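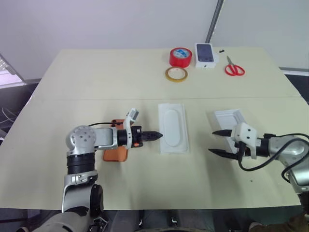
검색어를 입력하세요 검색

재고관리론 강의노트: 재주문점과 안전재고

소형 잡화 소매점의 단품 재고를 대상으로 한다. 생산 공정 안의 재공품과 부패성 상품은 다루지 않는다. 수요예측 단원에서 정의한 기호를 그대로 사용하며, 새로 도입하는 기호는 처음 나오는 곳에 적는다.

용어

현재고(on-hand)는 매장과 창고에 물리적으로 존재하는 수량이다. 입고예정(on-order)은 발주하였으나 아직 도착하지 않은 수량이다. 미납주문(backorder)은 고객에게 약속하였으나 인도하지 못한 수량이다. 재고포지션 IP는 다음과 같이 정의한다.

IP = 현재고 + 입고예정 - 미납주문

발주 판단의 기준은 현재고가 아니라 IP이다. 현재고만 보고 발주하면 리드타임 중에 같은 물량을 중복 발주하게 된다. 과제 답안에서 가장 자주 틀리는 부분이므로 계산 전에 어느 수량을 쓰고 있는지 표기할 것.

리드타임 L은 발주 결정 시점부터 판매 가능 상태가 되는 시점까지의 시간이다. 공급자의 출하 소요시간, 운송시간, 검수와 진열에 드는 시간을 모두 포함한다. 납품서의 도착 시각을 기준으로 L을 재면 검수 대기분만큼 과소평가된다. 오후 늦게 도착한 물량을 다음 영업일에 검수하는 점포에서는 그 차이가 무시할 수 없는 크기가 된다.

연속점검과 정기점검

연속점검 방식에서는 거래가 발생할 때마다 IP를 갱신하고, IP가 재주문점 s 이하로 내려가면 발주한다. 발주량이 고정이면 (s, Q) 방식, 목표수준 S까지 채우면 (s, S) 방식이라 한다. 수요가 한 단위씩 발생하는 경우 두 방식은 동일하다. 묶음 구매가 잦은 품목에서는 IP가 s를 건너뛰어 내려가는 언더슈트가 생기며, 이때 (s, Q) 방식은 실제 보호수준이 계산값보다 낮다.

정기점검 방식에서는 간격 R마다 IP를 확인하고 S까지 발주한다. (R, S) 방식이라 한다. 보호구간은 연속점검에서 L, 정기점검에서 R + L이다. 같은 서비스 수준을 유지하려면 정기점검 쪽이 안전재고를 더 많이 필요로 한다. 대신 발주와 운송을 여러 품목에 걸쳐 묶을 수 있고, 담당 인력의 작업 일정을 고정할 수 있다.

점검 방식의 선택은 품목의 가치만으로 정해지지 않는다. 판매시점 단말기가 품목 단위로 판매를 기록하면 연속점검의 기록 비용은 매우 작다. 반면 공급자가 정해진 날에만 주문을 받는 경우에는 기록이 연속적이어도 의사결정은 정기점검이 된다.

재주문점의 계산

단위시간 평균수요를 d, 리드타임 평균을 L, 안전재고를 SS라 하면

s = d × L + SS

이다. d와 L의 시간 단위를 반드시 맞춘다.

사례. Gravgate 점포의 한 품목은 영업일이 24일인 달에 300개가 판매된다. 일평균 수요 d는 12.5개이다. Duronby 물류센터에서 점포까지의 리드타임은 3영업일이고, 안전재고는 17개로 정해져 있다. 리드타임 수요의 평균은 12.5 × 3 = 37.5개이며 재주문점은 37.5 + 17 = 54.5개이다. 발주 단위가 정수이므로 올림하여 55개로 설정한다. 내림하면 계산된 보호수준을 만족하지 못한다.

이 사례에서 d를 달력일 기준으로 계산하고 L을 영업일 기준으로 두면 재주문점이 낮게 나온다. 두 값 중 하나를 변환해야 하며, 변환에는 해당 기간의 영업일 달력을 쓴다. 휴무일에도 운송이 이루어지는 경우에는 L을 구간별로 나누어 처리한다.

안전재고

수요와 리드타임이 서로 독립이라고 가정한다. 단위시간 수요의 표준편차를 σd, 리드타임의 표준편차를 σL이라 하면 리드타임 수요의 표준편차는

σ = √(L × σd² + d² × σL²)

이다. 제곱근 안의 첫째 항은 수요 변동에서, 둘째 항은 납기 변동에서 온다. 안전재고는 SS = z × σ로 둔다. z는 목표 주기서비스수준에 대응하는 안전계수이다.

둘째 항에는 평균수요의 제곱이 곱해진다. 따라서 회전이 빠른 품목에서는 납기의 작은 변동이 수요 변동보다 큰 영향을 줄 수 있다. 안전재고를 줄이려는 점포는 수요예측의 정밀도를 높이기 전에 두 항의 크기를 먼저 비교해야 한다. 공급자와 납기 변동폭을 합의하는 편이 비용이 적은 경우가 있다.

σd의 추정에는 예측오차의 표준편차를 쓴다. 판매량 자체의 표준편차를 쓰면 계절성과 추세처럼 예측 가능한 변동까지 안전재고로 보호하게 된다. 품절 기간의 판매량 0은 수요 0이 아니다. 해당 관측값은 제외하거나 절단된 자료로 처리한다.

정규분포 가정은 리드타임 수요가 충분히 클 때 받아들일 수 있다. 저회전 품목에서는 포아송분포 또는 음이항분포를 사용한다. 분산이 평균과 비슷하면 포아송, 분산이 평균보다 뚜렷이 크면 음이항이 적절하다. 간헐수요 품목에서 정규분포를 쓰면 음의 수요에 확률을 부여하게 되며, 꼬리 부분의 품절확률도 정확하지 않다. 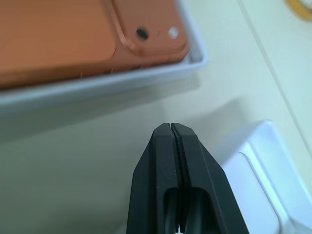
서비스 수준의 두 정의

주기서비스수준은 한 보충주기 동안 품절이 발생하지 않을 확률이다. 충족률은 전체 수요 가운데 현재고로 즉시 충족한 비율이다. 두 지표는 같은 재고정책에 대해 다른 값을 가진다.

충족률 β는 주기당 기대부족량을 ES, 발주량을 Q라 할 때 다음과 같다.

β = 1 - ES / Q

정규분포의 경우 ES = σ × G(z)이며 G는 단위정규 손실함수이다. Q가 크면 보충주기가 길어지고 품절위험에 노출되는 횟수가 줄어든다. 그러므로 안전재고가 같아도 Q가 클수록 충족률은 높아진다. 주기서비스수준은 Q의 영향을 받지 않는다.

계약서나 내부 지침에 서비스 수준이라고만 적혀 있으면 어느 정의인지 확인해야 한다. Harawira와의 공급계약 사례에서 점포 측은 충족률로, 공급 측은 주기서비스수준으로 해석하여 안전재고 산정값이 일치하지 않았다. 부족분을 부분납품으로 처리할 때의 집계 방법도 함께 명시한다. 주문 한 건에서 일부 품목만 빠진 경우 품목 기준 충족률과 주문 기준 충족률은 달라진다.

발주량

경제적 발주량은 연간 수요를 D, 1회 발주비용을 K, 단위당 연간 보유비용을 h라 할 때

Q* = √(2 × D × K / h)

이다. 이 식은 수요율이 일정하고 수량할인이 없으며 보충이 한꺼번에 이루어진다는 가정에서 유도된다. 총비용함수는 최적점 부근에서 평평하다. 따라서 Q*를 포장단위의 배수로 조정하여도 비용 증가는 대체로 작다. 최소주문수량이 Q*보다 훨씬 큰 경우에는 그렇지 않으므로 총비용을 다시 계산한다.

K에는 발주 횟수에 따라 변하는 비용만 포함한다. 발주 담당자의 고정급은 횟수가 늘어도 변하지 않으면 제외한다. h에는 자본비용, 보관비용, 보험료, 진부화손실이 들어간다. 전자기기 액세서리처럼 본체의 모델 교체에 수요가 종속되는 품목은 진부화손실의 비중이 크다. 이런 품목에 정상상태 모형을 적용할 때는 판매 종료 시점을 별도로 두고, 말기에는 단일기간 모형으로 전환한다.

단일기간 모형에서는 과소비용을 cu, 과다비용을 co라 하고 임계비율 cu / (cu + co)를 계산한다. 누적수요분포가 이 비율에 도달하는 최소 수량이 최적 발주량이다. 과다비용은 매입원가에서 잔존가치를 뺀 값이며, 처분에 비용이 들면 이를 더한다.

기록 오차

재고기록과 실물의 차이는 앞의 모든 계산을 무효로 만들 수 있다. 원인은 입고 오류, 판매 등록 오류, 분실과 파손, 위치 오류로 구분한다. 위치 오류는 총량은 맞으나 지정 위치에서 찾을 수 없는 경우로, 판매 가능 수량의 관점에서는 분실과 같은 효과를 낸다.

기록이 실물보다 많으면 IP가 s에 도달하지 않아 발주가 중단된다. 실물이 소진된 뒤에는 판매도 발생하지 않으므로 기록은 변하지 않는다. 이 상태를 동결이라 한다. 동결은 자동발주 체계가 스스로 해소하지 못한다. 일정 기간 판매가 없는데 기록상 재고가 양수인 품목을 추출하여 실사하는 절차가 필요하다.

Movumden 실습환경에는 이 추출 조건이 미리 정의되어 있다. 무판매 기간의 기준값은 품목별 평균 판매간격에 비례하도록 설정한다. 전 품목에 같은 기준을 적용하면 저회전 품목이 목록의 대부분을 차지하고, 고회전 품목의 동결은 늦게 발견된다. 실습 자료에는 거의 300개의 단품이 포함되어 있으며 일부는 의도적으로 기록을 어긋나게 하였다.

순환실사는 전 품목을 한꺼번에 세는 정기실사와 달리 매일 일부 품목만 센다. 실사 빈도는 ABC 등급에 따라 차등을 둔다. 차이가 발견되면 수량을 수정하고 원인 코드를 입력한다. 원인 코드 없이 수량만 조정하면 이후 오차의 발생 경로를 분석할 수 없다.

과제

Gravgate 사례의 자료로 다음을 작성하여 제출한다.

- 일평균 수요, 리드타임 수요, 재주문점의 계산 과정. 단위를 모든 행에 표기한다.
- 리드타임이 확률변수일 때의 안전재고 식. 각 항의 해석을 포함한다.
- 점검 방식을 연속에서 정기로 바꿀 때 보호구간의 변화와 그에 따른 안전재고의 증감.
- 동결 품목 추출 조건과 그 조건이 놓치는 경우 한 가지.

계산표는 Movumden에서 내보낸 형식 그대로 첨부한다. 중간 단계에서 반올림하지 않으며, 최종 발주 관련 수량만 정수로 올림한다. z 값은 부록의 표를 사용한다. 다른 표를 쓴 경우에는 출처를 밝힌다.

마지막 수정: 12월
댓글 3 공유 17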